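The open day at Ingate ran from ten to four, and Dagmar Dvořáček got there at half past two because the bus had gone past her stop. A girl at the desk gave her a sticker with her name on it, the last letters squeezed against the edge.

"You're the last of the afternoon group," the girl said. "They're upstairs in 142."

Dagmar had worked at Trnka for 27 years, first on the line and then in the office above the line. In March the line was going to be moved, or closed, depending on who was talking. Vilém Brabec had put the Ingate flyer on her desk without a word. She had folded it and kept it in her coat for two weeks.

Room 142 had rows of folding chairs and a big screen. Mircea Cârstea stood next to it in a sweater with the sleeves pushed up. He was younger than his voice on the phone. Dagmar took a chair at the back, next to a woman eating crackers out of her purse.

"So everything you'll see is in simulation first," Mircea was saying. "We run a task 200 times in there before we try it on the floor. If the arms drop something in there, it costs us nothing."

"And what does it cost out here?" asked a man in the front row.

"Depends what they drop."

A few people laughed. The woman with the crackers leaned over.

"My son works for him," she whispered. "Vendula Bartoš. I'm the mother. I mean, Vendula is me. My son is the one at the keyboard."

Dagmar said it was nice to meet her. The son had his back to them and had not turned around once.

"What would you like to see?" Mircea asked the room. "We've got the small parts, we've got the cups, we've got the flashlight."

Nobody answered. Dagmar was thinking about the night shift in the old building, when the power failed and Drahomíra Čierny walked all of them down the stairs with one flashlight, holding it backward over her shoulder so the people behind her could see the steps. Drahomíra had gone ahead in the dark herself.

"The flashlight," Dagmar said.

Mircea nodded at the boy, who typed something. The screen changed.
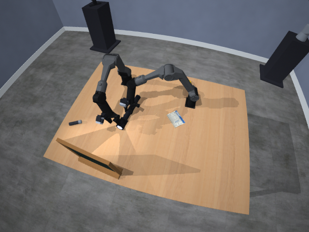 The flashlight task, both arms at the table.

"Why does it take two?" the man in front asked.

"It's a two-arm task. We want them to learn to work close together without hitting each other."

"A person can do it with a thumb."

"Sure," Mircea said. "A person's very good at it."

Dagmar looked at the light on the wood. She had expected to be angry, and she had practiced a few sentences on the bus. Now she could only remember the first one.

"Who taught them?" she asked.

"He did." Mircea pointed at the boy. "He did it by hand, with the controllers. Then they learn from that."

The boy turned around at last. He had his mother's chin.

"I was bad at it," he said. "It took me most of a week."

"He never told me that," said Vendula Bartoš, and offered Dagmar a cracker.

Dagmar took one. Mircea asked if they wanted to see it again, and she said yes, a little slower this time, if it could go slower.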